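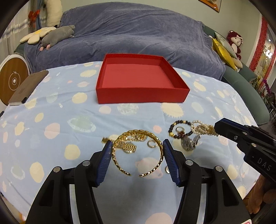
Mumorlow, Nov 27, 2021

The Skesero chain cuff is sold as a one-size bracelet. I bought it in July for $37 and have worn it two or three days a week through the fall, mostly at work.

It is an open cuff with shiny gold chain-like links, wider at the top, where the edge is doubled. There is no clasp. You turn the gap to the narrow side of your wrist, slide it on and rotate it back. The gap is small, so the first few tries were awkward. After a week I could do it one-handed.

Fit is the main question with any cuff. My wrist is on the small side and it stays put over a thin sweater, but on bare skin it slides down toward the hand when I type. My sister has larger wrists and found it snug. Squeezing it closed a little helped me. I would not bend it more than once or twice, and the card that comes with it says the same.

The finish has held up well. I take it off to wash dishes and keep it in a plain box with a lid. There is light wear on the inside of mine near one end, and none on the outside. The links do catch on loose knits, and I have pulled a thread in one scarf.

I wear it with a gold watch, on the other wrist. On the same wrist the two knock together and I would expect scratches before long. The color is close enough to my watch that they look fine together.

I also tried the Rumard cuff, which costs $47. It is heavier and smoother on the sleeve, but plainer, and I sent it back.

Shipping from Rondonuwu took 5 days. Returns are free for the first month.

Rating: 4 out of 5. I took off a point for the snagging.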